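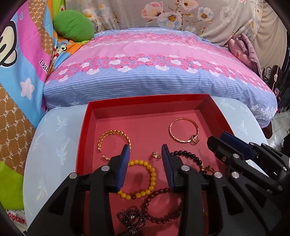
Idrisa Lukumay wrote in after my last report to say that I had spent a page on the building and two lines on the jewelry, and could I please do it the other way around next time. Fair enough. The building this time is a former shoe warehouse with a lift that stops short of the top floor, and that's the last I'll say of it.

Sistumen is a firm in Alholm that buys secondhand costume jewelry by weight, sorts it, repairs what can be repaired and sells it on to shops and market dealers. Twice a year they open the sorting floor to anyone who signs up. I went to the winter one on January 6, 2023. The other is in July, and I'm told it's more crowded and very warm under the roof. Entry was free. You hang up your coat, sign a sheet, and leave your own rings and bracelets in an envelope with your name on it. I had only a watch, and they let me keep that.

**How the stuff comes in**

It comes in sacks. They are the size of a flour sack and much heavier than they look, and most of them come from charity shops and house clearances. When a sack is opened, the contents are poured onto a long table with a raised lip, and the first thing that happens is that anything sharp is taken out. Brooches with open pins, mostly, and earrings with bent hooks. Eskil Grønli, our guide for the morning, held up a hatpin that had come through the side of a sack in the van. He has a plaster on his thumb and didn't say whether the two were connected.

After that the table is divided roughly by kind. Necklaces go to the far end and are hung up right away, before they can knot any further. Earrings go into shallow drawers. Bracelets and rings go together into trays, and the trays go out to the sorting places. It seems odd to put rings in with bracelets, but Grønli said that rings get lost in anything deeper than a tray, and bracelets don't tangle enough to hide them.

**The trays**

I spent most of my time with the bracelets. The trays on the sorting floor come in several colors, and the color means something. Green is for pieces that can go out as they are. Blue is for cleaning. Red is for mixed pieces that haven't been judged yet, so the red ones are the interesting ones to look through.

The red tray I photographed had a good spread in it. There were bead bracelets in yellow, dark brown and reddish brown, a gold-colored rope bangle with an open gap, a thin rose-gold one with a little ring-shaped charm, and a small gold ring. A strand of dark grey beads had tangled itself up in the corner. It was on a pale blue top with white printing on it, leaves or dragonflies, I couldn't decide which.

Visitors were invited to have a go at sorting. You get a practice tray and a card with the categories, and at the end one of the regular sorters goes through your piles with you. My piles were mostly wrong. I had sorted by color, the way I suppose most people do. They sort by construction first: rigid, elastic, wire, chain, knotted thread. Color is only looked at when the pieces are being put together for a buyer.

The reasoning, as it was explained to me, is that construction tells you what can go wrong. A bead bracelet on elastic is tested by stretching it gently between two fingers and letting it go back. If the beads don't close up again, the elastic has gone and it needs restringing. If there's a knot showing, it's turned until the knot sits inside a bead. On older pieces the knot has sometimes been glued, and the glue goes yellow and hard and cuts the thread. I found one of those in my practice tray and was pleased with myself until I broke it.

Open bangles are simpler. They are checked for cracks on the inside of the curve, opposite the gap, which is where they get bent each time someone puts one on. The right way to put one on, according to the sorter at my table, is sideways over the narrow part of the wrist, and never by pulling the ends apart. She showed a whole drawer of bangles that had been pulled apart. Some had gone nearly straight.

Closed bangles are measured on a wooden cone. It's the same idea as a ring stick but much fatter, with the sizes burned into it in rings. Bangles that have gone oval are pressed back to round if the metal allows, and the ones with stones set in them are left alone.

**Beads**

The bead room is behind the sorting floor and is the part I would go back for. Everything that can't be saved as a piece is cut up for beads here. They keep 300 jars, all the same kind, on shelves along two walls. Each jar has a sample bead wired to the lid so that you don't need to lift it down to see what's in it. Full jars are sold to hobby shops, and the largest buyer is a bead shop called Jugah, which takes glass only.

Telling glass from plastic was the subject of a short demonstration. The old method is to tap the bead against your teeth, and we were asked not to. Instead they rest it against the inside of the wrist: glass feels cold at first and plastic doesn't. They also look at the hole. A molded plastic bead often has a fine seam running up to it, while the edges of a glass bead's hole are either rounded or slightly chipped. Wood is light and usually easy. Seeds and nuts are harder, especially the polished ones, and there was some disagreement between the two people giving the demonstration over a brown bead that one of them called palm and the other called resin. It went back in the jar for brown.

Odd beads are a nuisance. Many bracelets have one bead that's different from the rest, either on purpose or from an old repair, and when you cut them up you get a great many singles. There's a jar for those, and it's sold by the scoop. I bought a scoop. It came to less than my bus fare.

Spacers and charms are kept separately in a cabinet with narrow drawers. The labels are handwritten and not all of them are helpful. One says "Nearly birds." I opened it and would agree.

**Repairs**

The repair bench has room for 12 people, though only half of the places were in use on the day. Most of what goes on there is restringing, replacing clasps and untangling. The untangling is done on a sheet of felt with two blunt needles and a little talc. You don't pull. You work the needles into the middle of the knot and open it from the inside, and you keep the ends flat on the felt the whole time. I watched one chain for a good while and it looked the same when I left as when I sat down, but I was assured it was going well.

The clasps are where the money goes. A new lobster clasp costs more than the bracelet did by weight, so they save every clasp from every broken piece, and these go through a small sieve, are washed in soapy water, and are tested by hand. Magnetic ones are kept in a tin by themselves for the obvious reason.

There is no gold testing at the open day. Several people asked. Anything with a stamp is set aside during the week and sent out to be checked, and it isn't shown to visitors. Grønli was firm but polite about this and had clearly been asked before. The same goes for valuations. A man in my group had brought a brooch of his aunt's in a matchbox and was told the name of a jeweler in town.

**The dealers' room**

On the top floor there's a room where dealers can buy, and on open days it's open to everybody. The prices are by lot, not by piece. A lot is a flat bag of bracelets matched for size and color, with a number on it and no other information. The highest number I saw was 1,989. They start again from the beginning each January, so somebody had clearly not got around to changing it yet.

Idrisa wanted prices, among other things. The cheapest lots were 115 kroner and held beaded elastic bracelets, all restrung. Bangles cost more, and anything with a working watch in it cost a lot more. You may open a bag and look, but you have to do it over the tray on the counter and put everything back yourself. Card only. Most of the dealers in the room were stocking up for the Sernholm fair and weren't in a mood to chat, although one did let me look through a lot of hers when she had paid for it. She planned to split it between two tables, and to keep the green ones for herself.

**Practical notes**

- Sign up by mail. The morning tour fills first, and the afternoon one skips the bead room if the bead room is behind with its orders. Ask before you choose.
- The stairs to the dealers' room are steep. If you can't manage them, they will bring lots down for you to look at, but tell them when you arrive.
- Wear short or tight sleeves. A knitted cuff picks up earring hooks, and you'll be stopped and combed over at the door.
- Coffee is in the corridor. No cups on the sorting floor.
- Children can come, but not to the sharp end of the first table. There was a threading table set up for them with large beads and bootlaces, and a couple of grown-ups were at it too.
- The sorting lamps are very bright. I had a headache by noon, so take a break in the corridor when the guide offers one.

I left with the scoop of odd beads and one lot of bracelets from the cheap end. One of the bracelets had a knot showing, and I turned it into the bead on the bus. My envelope was still at the desk with nothing in it, and they asked me to sign for it anyway.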